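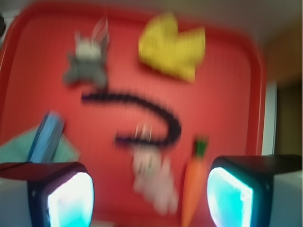

Figure 3. Wrist camera view over the red tray during a hand-guided demonstration, with the white bunny and the carrot between the two fingers.

4.2 Collecting the demonstrations

We taught the sorting task two ways, and I'll go through the hand-guided one first, as it's where most of our good data came from (and most of our arguments!). In the hand-guided version, the teacher stands beside the arm, takes hold of it just above the wrist and walks it through the job: go to the tray, pick up the toy that was called out, carry it to the bin, let go. The arm's motors only hold up its own weight, so it feels a bit like steering a shopping trolley with good wheels. In the remote version the same teacher sits at a desk in the next room with the Fiseo hand controller and sees nothing but the wrist camera picture and one fixed side view.

Each teacher gave us 60 demonstrations, 34 by hand and the rest by remote. Chunhua Xie did hers first and we changed the instructions straight afterwards, so her early ones are kept in a separate folder and we don't use them for training. The main change was to the start pose. Chunhua had been starting each go from wherever the last one had finished, which is a perfectly sensible thing for a person to do, but it meant the model saw almost no long approaches. Everyone after her went back to the same spot above the bins before the next toy was called.

The toys came out of a mixed box and were chosen to be awkward in different ways. Soft animals squash, so a grip that looks too tight is often fine. The carrot is narrow and the fingers have to be lined up with it fairly well. The black cord in Figure 3 was the one everybody grumbled about. It curls around whatever else is on the tray, there's no obvious middle to aim for, and two teachers will happily pick it up at opposite ends. Cuiping Peng always went for the hook of the curve. Muchen Lü always went for a loose end. We left both habits in the data and I'm still not sure we should have.

Figure 3 also shows something we had to decide about early on, namely blur. When you push an arm around with your own hands you move it in little bursts, much quicker than our planner would ever go, and the wrist camera smears everything on the tray. The ears on the grey plush animal turn into streaks and the white bunny goes ghostly. Our first thought was to throw those images away. Yanling Lü tried it, and the trouble was that the fast parts of a demonstration are where the teacher has made up their mind, so we were tossing out the commitment and keeping the dithering. We put the blurred images back in and gave them a lower weight in training instead. The fingers stay readable even in the bad ones, with their lit pads facing each other, so there is nearly always some fixed reference for where the grip will close.

Remote demonstrations had the opposite problem. They were slow and beautifully sharp and full of pauses. Teachers would stop above the tray, think, nudge left, think again. We trimmed any pause longer than 1000 milliseconds down to that length, which sounds brutal but didn't seem to hurt. I did try cutting the pauses out altogether one afternoon in August and the arm learned to dive at the tray with no settling at all, and Lanying Yan (whose arm it is) asked me very nicely to stop.

One more thing on the setup, for anyone wanting to repeat this. We didn't tidy the tray between toys. If a grasp bumped the neighbours, the neighbours stayed bumped, and things that had drifted close to the rim were left there for the teacher to deal with. That made the later picks in a session harder than the early ones. It also gave us a nice spread of clutter without anyone having to arrange it. The order of the toys was drawn by the Kormont script before each session and read aloud, so the teacher couldn't plan ahead and save an easy one for last.

We dropped 17 demonstrations in total. Most of those were cases where the teacher's forearm had leaned on the gripper and the force readings were nonsense. The rest were wrong toys, picked up in good faith after a mishearing, and on reflection I think those could have been relabelled and kept. They're perfectly good demonstrations of picking up something else. The relabelled set is not used in Section 5, but it is stored with the other recordings under the name Prerkside, along with Chunhua's early runs.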